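Search datasets, tags, people
Clear

# Flomard Household Packaging Survey 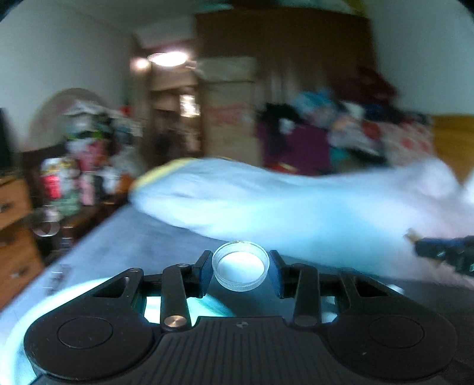 *Clear plastic bottle cap with a ribbed rim.*

Filed under: Waste & Recycling > Household > Tabular data

## Summary

This dataset records what households threw out, rinsed, sorted or kept in the way of bottles, jars, tubs and their closures. It was put together from paper diaries kept at home and later typed into a spreadsheet. There are 194 diaries in the current release, from 63 streets in the Flomard district. Each diary covers 2 weeks.

The survey was set up to answer one narrow question: do people leave the cap on the bottle when they recycle it? Everything else in the tables was collected because the diary page had room for it.

## Files

- `diaries.csv` – one row per diary, with household size, type of housing and type of collection (curbside, shared bins or drop-off)
- `items.csv` – one row per discarded item
- `closures.csv` – one row per cap, lid or cork, linked to `items.csv` by `item_id`
- `codes.csv` – the list of material and color codes
- `notes.txt` – free-text remarks from the diaries, with street names removed

All files are UTF-8, comma separated, with a header row. Empty cells mean the question was left blank. A zero means the household wrote zero. Please keep these apart when you load the data, as some spreadsheet programs will merge them.

## Main columns in closures.csv

| Column | Meaning |
|---|---|
| `closure_id` | unique number |
| `item_id` | the container it came from |
| `material` | see `codes.csv` |
| `color` | see `codes.csv`; clear is coded `CL` |
| `attached` | `y`, `n` or blank |
| `destination` | recycling, trash, kept, unknown |

Tethered caps are coded `y` under `attached` unless the diary says the cap was torn off. In the first version they had a code of their own, `t`. It was dropped after we found that many households could not tell a tethered cap from one they had screwed back on.

## How the diaries were collected

Blank diaries went out in June with a prepaid envelope. Returned diaries were typed in once, then checked against the paper by a second person. Where the two readings differed, the row has a `1` in the `checked` column and the second reading was kept.

Material was written down by the household from the mark on the item. Many small caps have no mark at all, and in those cases the typist entered `PL` for plastic and went no further. Do not use `PL` rows to estimate polymer shares.

The Tellus apartment blocks were added late, using a shorter diary page without the `destination` question. That accounts for 35 diaries. They can be filtered out with `form = short`.

## Known problems

- Glass is probably undercounted. Drop-off users tended to write "box of jars" on one line, and we did not split these.
- Kitchen and bathroom items are mixed together. The diary asked for the room but almost 63 percent of rows leave it blank.
- Diaries from Čierny Street were typed with the accent missing in version 1. If you join on the old street key, use `street_key_old`.
- Item weights are not included. A kitchen scale was tried on a few diaries and the readings for caps were too small to be useful.

## Changes

**Version 2** – removed the `t` code, fixed the street key, added the short-form diaries, moved remarks into `notes.txt`.

**Version 1** – first release.

## Use and license

The tables may be copied, changed and shared, including for paid work, as long as the source is named. The conversion scripts use Furnex, which has its own license and must be installed separately. The CSV files can be read without it.

Please cite as: *Flomard Household Packaging Survey, version 2.*

Corrections can be sent through the issue page. Give the `item_id` and the column, and leave out any address or street name.

Tags: packaging, recycling, bottle caps, household waste, diary survey, csv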